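Two Cables and a Brown Bottle
What it takes to keep a humanoid on its feet, one shift at a time

By Benedito Quintana
December

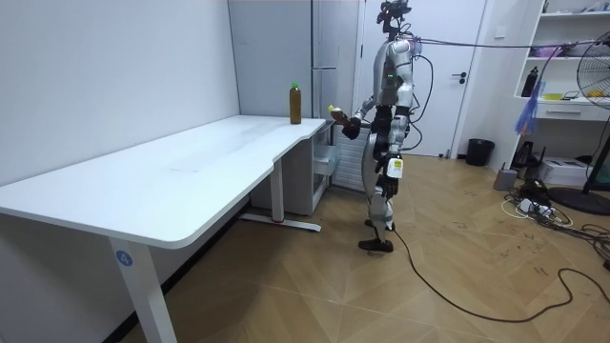
The Plostholm humanoid at the white desk, small brown bottle in hand.

We use cookies to remember your reading preferences. By continuing you accept our cookie policy.

First thing in the morning at Plostholm, before coffee even, somebody gets down on the floor and looks at cable. All of it. Tether first, hand over hand, from the robot's heels to the far end. Feeling for a flat spot, a nick, a place where the jacket has gone shiny.

It's dull work. It's also most of the work.

I spent the better part of a month with the small crew that looks after this machine, and what I came for was the walking and the grabbing. What I got was floor time. Screwdrivers, alcohol wipes, a notebook with a cracked spine. The machine handles bottles. Pick up, move, put down, again. A good day is 215 of those, and a good day needs a good morning.

So, the morning. There are 12 checks, taped up in a plastic sleeve, and the order doesn't change.

Cables come first. Then feet. The soles get wiped and so does the patch of parquet under them, grit being the enemy. One grain under a flat foot and the ankle spends all day correcting for it, tiny little corrections you'd never see, and by evening the joint is running warmer than its twin. They found that out the slow way. Two weeks of swapping parts on a good ankle – then somebody ran a thumb under the sole.

Knees and hips next, power off. Each joint moved by hand through its range while you listen. Fern, the lead tech, closes her eyes for this. Nothing mystical, she says, it's just easier to hear a dry bearing when you're not looking at it.

Then the wires down the front of the torso, the thin ones. They hang in loops and they need to. Pull them tight and tidy and the first big reach will pop a connector. Leave them too long and an elbow finds them. The rule in the notebook reads "slack, not floppy" and underneath in different handwriting, "define floppy".

The overhead line gets its own check. It runs out sideways from the head, and it has to stay clear of the arms at full raise. Last spring it didnt. The arm came up, caught it, and the whole head assembly turned a few degrees off true. Nothing broke. But every camera on it was now looking slightly to the wrong side, and the hand kept closing on air next to the bottle. A full day lost to recalibration.

Which brings us to the hands.

Hands are where the hours go. A leg on this machine might go months without a wrench on it. The hands get opened up every 43 hours of run time, like it or not. Fingers off, joints cleaned, tension set, fingers back on. Fern can do one in the time it takes to eat a sandwich. It took me an afternoon and I had a screw left over.

Tension is the tricky part. Too loose and a small bottle rolls in the grip. Too tight and the fingertip pads wear down, and worn pads slip, so you're back where you began. The pads come from Godoy, the tendons from Urum, and the two suppliers have never agreed on a number. The crew splits the difference. Then they test by feel, pushing back on each finger with one of their own.

After that, calibration at the desk. Small bottle, tall bottle. The small one is harder. Less to hold, and a fat fingered hand can cover it completly, so the cameras lose sight of the thing right when it matters. The robot has to trust the fingers for that last bit. If the fingers are set up wrong, there's nothing to trust.

Tall bottle is about reach and about not knocking it over. They stand it near where the hand will be working, on purpose. If the forearm clips it, the shoulder zero is off. Cheap test. Works better than the software one, Fern says, and the software one cost money.

The desk surface gets wiped too. Smudges come back within the hour.

Faults, when they come, tend to come late in the day. Heat, mostly. The log for one stretch I read through went: left knee warm. left knee warm. left knee warm, fan moved. ok. That was the entire repair. Another entry just says "reseated it" with no hint of what it was.

Fanero, who wrote the control software, would like better notes. They've asked twice. There's a form now. The form is mostly used for the bigger jobs, the hip swap in the fall for one, 2 people and a hoist and a lot of bad language. Old actuator out, new one in, and then an evening of very slow squats while everyone watched the current draw and didnt talk.

It held. They went home.

Next up is a quick-release wrist, so a hand can come off without touching the forearm wiring. Parts are on order. Fern wants it before the next round of pads is due. The Urum people say the tendons will need to be re-routed for it, and nobody has drawn that up yet.

Meanwhile, tomorrow, 7:30. Floor, cable, hand over hand.

Contact the editors | Copyright, all rights reserved | Back to top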